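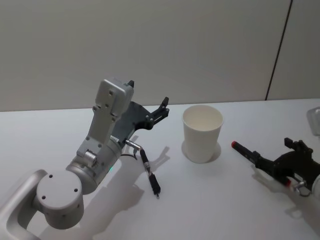

Filed under: Mail and Newsletters > Sending problems > Solved

Newsletter stops at 500 names, and the rest never get it

Opened by Ulla Riihimäki, Nernport Allotment Society

Hello all, and thank you in advance for reading this, as I do tend to go on. I look after the monthly newsletter for our allotments and we send it through Druvik Mail. The November issue (the one with the seed swap in it, so people do want it!) went out after supper and by breakfast I had a string of calls from plot holders at the far end of the alphabet asking where theirs was. The report page says "500 delivered" and then simply "Finished". No error, no red writing, nothing in the bounced folder.

I have tried sending again to the missing people only, and that worked, but I would dearly like not to do that every month. I have also logged out and in again, and tried my husband's laptop.

Reply from Niilo Valtonen, Druvik support

Hello Ulla, and what a helpful report, thank you. A round number like that nearly always means a limit somewhere. Could you open Settings, then Sending, and tell me what it says beside "Batch size" and beside "Batches per issue"? Please don't change anything yet, I'd like to see it as it stands.

Ulla Riihimäki

Batch size says 500. Batches per issue says 1. I don't remember ever touching either of them, but Ismail Filali had the newsletter before me and he may have done, he was very thorough with settings. 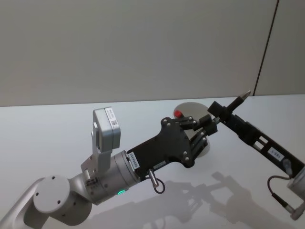 White table, pale grey wall behind, seam towards the right.

Niilo Valtonen, Druvik support

There we are then. With one batch allowed, the system sends the first 500 and believes it has done its job. Please set "Batches per issue" to 2 and press Save at the bottom of the page (the one at the top only saves your signature, and I'm sorry about that, it catches a great many people). Then send yourself a test issue and look at the report page. It should list both batches separately, with a short pause between them.

Ulla Riihimäki

I pressed the top one first, naturally! Second go was fine. The test shows two batches, and Mr Orozco on the last row of plots has had his copy and rang to say so. I've written it all on a card for whoever has the job next. Thank you ever so much, Niilo, you have been very patient with me.

Status: closed, solved by settings change

Search help pages Go

3 comments

Santeri Halonen
Same trouble at our bowls club, same cure. The two Save buttons had me going for a whole evening.

Nicanor Orozco
Can confirm mine arrived. Is the seed swap still at half past ten?

Ismail Filali
Guilty, I'm afraid. We had far fewer members in my day and I set it to one when we moved over from Grotilano. Sorry, Ulla!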